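Care of White Work Surfaces
Prestberg Workshop Notes – last revised December 20, 2022

A white bench top shows everything: pencil dust, glue, tea, oil, and the gray smear that comes from sliding metal across it. The notes below cover laminate, painted board and solid plastic tops. Oiled wood is handled on a separate sheet.
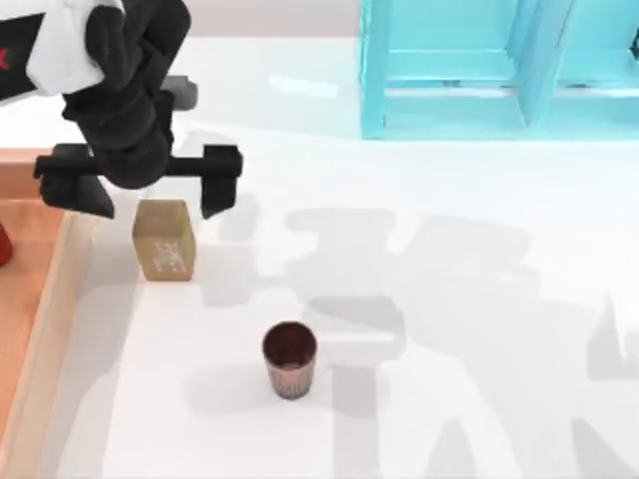
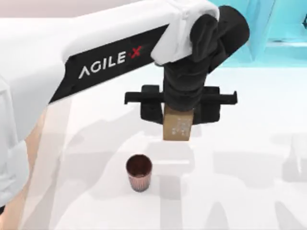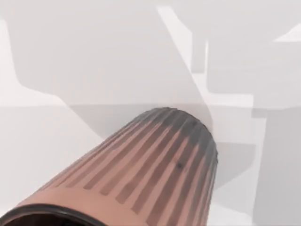
White tabletop (first picture); AGILE X lettering on the arm (second); fluted cylinder, ribs running lengthwise (third).

Daily cleaning

Brush off grit before wiping. A dry two-inch paintbrush is adequate. Grit dragged under a damp cloth leaves fine scratches, and these hold dirt permanently. Wipe with warm water and a drop of dish soap, then again with plain water. Dry with a second cloth. Soap film left on the surface attracts dust and turns yellow near a window.

Gray metal marks

These are deposits and usually sit on top of the surface. Rub with a white vinyl eraser first. If the mark remains, use a paste of baking soda and water on a fingertip, light pressure, for 12 seconds at most, then rinse. Melamine sponges also work but dull a gloss finish. Test under the front lip. On painted board, stop at the eraser.

Glue

White wood glue: soften with a wet cloth for 7 minutes and lift with a plastic scraper. Hot glue: chill with a bag of ice and pry from one corner. Super glue: acetone will remove it from most laminates but will melt many plastics and strip paint. If the top material is unknown, leave the spot alone and cover it with a mat.

Ink and marker

Rubbing alcohol on a cotton pad. Work from the outside of the stain toward the center and change pads often. Permanent marker on matte laminate may leave a pale shadow after several passes. Further scrubbing makes it wider.

Ribbed and grooved items

Grooves carry oil and dust back onto a clean top. Brush along the grooves, never across. An old toothbrush fits most of them. For narrow grooves, fold a strip of cotton over the edge of a plastic card. Let the item dry on a towel before it goes back on the bench.

Heat

The laminate on the Pridby bench is kept below 276 degrees F. A mug does no harm. A soldering iron stand or a heat gun needs a ceramic tile under it – the tile should have cork or felt feet so that air can pass.

Edges and seams

Water enters at the edge band first. Check the band each May and press down any lifted section with contact adhesive. Clear silicone is acceptable along a wall joint. Use a thin bead and wipe it once with a wet finger.

Related sheets: Vise Jaws and Liners; Oiled Tops; Drawer Runners, Cleltport pattern.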